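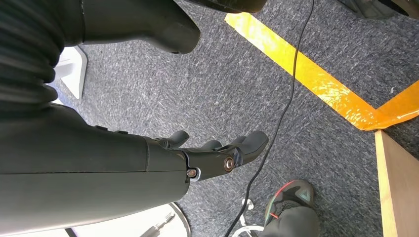
Taping Out a Test Floor for Arms and Hands

Workshop tips, page 4: comparing grippers, arms, cameras and controllers

Carpet is a poor surface to measure on and a good one to work over. A hand that swings low does less harm to itself on carpet than on concrete, and dropped screws stay where they land. The usual cost is that nothing on the floor has a fixed position. Bright tape solves most of that. In the setup shown at the top of the page, yellow-orange strips meet at a corner on gray speckled carpet, and a corner is all you need to start.

Lay the corner first

1. Pick the corner nearest the arm base and put down one strip along the longer side of the work area.

2. Lay the second strip from the end of the first. Check it with a framing square before pressing it down. On carpet, the eye is off by several degrees more often than people expect.

3. Press from the corner outward with the flat of a putty knife. Glossy tape creases when it is pulled tight over pile. Small creases do not matter for people, but a camera that looks for the tape edge will find the crease instead. Re-lay any length you intend to use as a visual reference.

4. Write the date on a tab of masking tape and stick it beside the corner. When the tape is replaced, the new corner is never in quite the same place, and old results should not be mixed with new ones.

Tape to 60 cm past the farthest reach you plan to use. A boundary set at full reach gets stepped on.

Cable on the floor

A thin black cable on gray carpet is easy to lose sight of, and a long loose curve beside a hand is the most common way to end up with a cable between two fingers. Before any powered run:

Trace each cable by hand from end to end. Do not trust the color.

Move slack to the side of the arm that the elbow does not sweep.

Hold the cable down with hook-and-loop strips made for carpet. Duct tape leaves residue in the pile and picks up lint that ends up in connectors.

Leave a service loop at the base and nowhere else.

Loose connectors should be capped or bagged. White leads are easier to see than black ones, but an open connector lying on carpet collects fiber either way. If a plug has been on the floor, blow it out before mating it. Consuelo Vidal keeps a roll of white electrical tape at the bench and flags every black cable at arm's length intervals, a habit worth copying.

Check the fasteners before you compare anything

Most differences between two hands on the first day of testing are loose screws. Check the wrist joint first, then the side bolts near the base of the fingers, then the fingertips. The silver screw in its round recess at the wrist and the larger bronze-colored bolt on the side of the palm are typical of the places to look. Use the driver that fits. A driver one size small will turn a recessed screw a few times before it ruins the head.

Put a paint-pen line across each fastener and onto the shell. A broken line means the fastener has moved. On matte charcoal or dark gray shells, use white or silver ink; yellow rubs off. Check the lines every 20 cycles at first, then stretch the interval once nothing has moved for a full session.

Return the driver to the tray before power goes on. A small metal tool lying near the forearm will sooner or later be under it.

Comparing two grippers on one arm

We ran a Dramgate three-finger hand against a Trendmont parallel gripper for a batch of household items: mugs, dish towels, clothespins, a paint can lid, a box of pasta. The method matters more than the items.

Same arm, same mount, same controller. Swap the hand only.

Same start pose. Leave the fingers slightly curled on multi-finger hands. Fully straight fingers catch on the way down, and a thumb that juts out will touch the floor before the palm is anywhere near the object.

Same object positions, measured from the tape corner.

Same operator for a full block, then trade operators and repeat the block.

Record a failed grasp as failed even if the second try succeeds. Log the second try on its own line.

Over 429 attempts the parallel gripper did better on towels and the box, and the three-finger hand did better on mugs and the lid. Clothespins were close enough that we would not buy either one on the strength of them. The three-finger hand took longer to set up each morning. The parallel gripper needed new pads partway through, and the block in progress had to be started over.

Pads are a variable. Wipe them with a dry cloth between blocks and with rubbing alcohol at the end of the session, if the maker allows alcohol. Carpet fiber on a fingertip lowers grip noticeably on glossy items such as the paint can lid.

Wrist cameras

A camera at the wrist sees the hand at all times and the object some of the time. With a bulky forearm, expect a large share of the view to be forearm. Before bolting down the bracket, run the arm through its lowest and highest poses and save a still at each.

Things to check in the stills:

Fingertips are visible when open and when closed.

The tape corner is visible in at least one low pose. It makes a free check on whether the bracket has slipped.

No bright white stand or panel sits close to the lens. Auto exposure will darken the rest, and a dark gray hand on gray carpet has little contrast to spare.

Bellows covers stay out of the way when compressed. Ribbed black covers take up much more room folded than stretched, and they can cross into view in poses you did not test.

Lock exposure and white balance once the stills look right. If the camera does not allow it, hang a constant work light and draw the curtains. Window light moves across a carpet all day and makes morning and afternoon footage hard to compare.

Eyvindur Bach prefers a second camera on a tripod, outside the tape, as a referee. It settles arguments over whether an object left the floor. It does not need to be a good camera.

Controllers

We tried two, the Tosh handheld and the Trirkov bench unit. Both drove the same arm.

The Tosh is easier to learn. Its dead zone is wide as shipped, and small corrections near an object come out as nothing followed by a jump. Narrow the dead zone a little at a time and stop when the arm drifts with your thumb off the stick. Go back one step from there.

The Trirkov has finer steps and a proper hold button. It is heavy and ties the operator to one spot, so place it where the operator can see both the fingertips and the tape corner. Its cable leaves from the front, toward the work area, and has to be routed back under the bench.

To compare response, set the same speed limit on both and time a straight move of 400 mm with a stopwatch. Repeat until the times settle. Hand timing is good enough to find a wrong setting. It is not good enough to rank two controllers that are nearly the same, and for that you need the logs.

Standing room

Decide where people stand before the arm is powered. The person nearest the arm should hold the stop button or be within reach of it. Closed shoes only. Laces are tied short or tucked, and trouser legs should clear the heel.

Boards and panels near the tape need attention too. A wooden board laid with a straight edge along the work area is useful as a second reference line, but it slides on carpet. Put rubber shelf liner under it. Mark its corners on the tape with a pencil so that a kicked board can be put back.

With two arms in the same area, add a keep-out strip between them and run one at a time until both have been through their full path at low speed. Up to 60 seconds of slow rehearsal per path is enough for most household tasks.

End of session

Park the arm with the hand clear of the floor. Fingers resting on carpet carry the weight of the forearm if the brakes let go.

Power down, then unplug, then coil. Coiling a live cable works connectors loose.

Run a magnet over the carpet for screws. Brass and stainless ones will be missed, so follow with a flashlight held low to the floor.

Vacuum outside the tape first. Inside the tape, use the hose without the brush head, which lifts the edges.

Write down which hand, pads, camera bracket and controller are fitted. Tape the note to the arm base.

Page revised 8/18/24. Added: dead zone adjustment for the Tosh. The section on suction cups has moved to page 5.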